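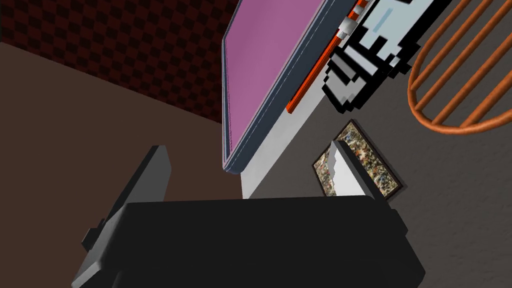
Wiki > Simulation > Gripper trials > Zemis comparison

Zemis gripper comparison

By Parviz Taheri, July
Last updated: Tuesday

The Zemis gripper comparison is a set of simulated trials in which two-finger grippers are tested on the same arm model with the same controller. It covers three gripper models, named Drovamus, Szulc and Pinis. All trials are run in rendered rooms, and the main view comes from a virtual camera fixed to the wrist.

Setup

Each gripper is tried in 300 generated rooms. Wall colors, floor surfaces, furniture and hanging pictures are changed from room to room, and objects may be much larger or more brightly colored than their everyday versions. A room can pair a dark red checkered wall with a plain gray one, or place an orange wooden chair near a large panel with a pink face. The arm starts with the fingers open.

The wrist view turns with the arm, so walls and furniture often appear at a steep slant. The controller receives this view without any leveling. An early version rotated each view to keep the floor at the bottom, but this added a delay and was dropped.

Trials

A trial ends when the object has been lifted and held for 5 seconds, or when the time limit is reached. The full set has 3632 trials. Of these, 604 were run a second time after a fault was found in the contact settings for flat objects — the fingers could pass a short way into a thin edge before the contact was registered. Only the second results are kept.

Differences between grippers

Drovamus has the widest opening and did best on thick, boxy objects. Its housing also hides more of the wrist view than the other two. Szulc closes faster but tends to push light objects away when one finger touches first. Pinis was the slowest of the three and had the fewest drops.

Camera position

A second camera mount, set farther back on the wrist, was tried with Szulc only. It showed more of the room and made the finger tips smaller in the view. Results on small objects were worse, and the original mount was kept for the remaining trials.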